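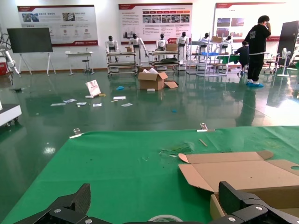
Does a Cardboard Box Really Get Recycled?

You've probably been told that you can put a cardboard box in the recycling and it turns into a new box. Is that true? Mostly. But people say it so quickly that they skip the parts where it goes wrong, so let's check.

What is cardboard, anyway?

Take an old box and tear a strip off one flap. Look at the torn edge. You should find a wavy layer of paper squashed between two flat ones. The wavy part is called the fluting. It makes the box stiff without making it heavy, a bit like the arches under a bridge.

All of it is paper, and paper is made of tiny threads from wood called fibers. Fibers are what the recycling people want. They don't care about the shape of your box or what came in it.

So what happens to it?

At a paper mill, old boxes go into a giant tub of water and get stirred until they fall apart into gray-brown mush. The mush is called pulp. Screens catch the staples, tape and other junk. Then the pulp is spread out thin, squeezed and dried, and it's paper again.

"Kids ask me if tape ruins everything," says Yurani Quintero, who sorts paper at the Alvarado recycling yard. "A little tape is okay. A pizza box soaked in grease is a different story."

Grease is a problem because it won't mix with water. Wet cardboard isn't great either. It gets heavy, it can go moldy, and it clogs the sorting machines.

"It can be recycled forever!"

Be careful with this one. Every time the fibers go through the tub they get a bit shorter and weaker. After enough trips they are too short to hold on to each other, and they wash out with the dirty water. Mills often add some fresh fibers to keep the paper strong. So a box can come back many times, but forever is a stretch.

And what about the arrows printed on the bottom? They tell you the box could be recycled. They don't tell you that it will be. If it goes in the trash, the arrows don't do a thing.

What about the stuffing?

Crumpled paper can usually go in with the boxes. Foam usually can't. Plastic air pillows shouldn't go in the home bin in most towns, even if they have arrows on them too. Rules are different from place to place, so look yours up before you believe me or anybody else.

Test it yourself

Tear a piece of cardboard into bits the size of a postage stamp. Put them in a bowl with 4 cups of warm water and leave them for 10 minutes. Now squish. Does it turn to mush right away, or do you have to wait longer? Try a second piece with cooking oil rubbed into it and see if you can get the oil back out.

Ask a grown-up before you pour anything down the sink. Pulp blocks drains.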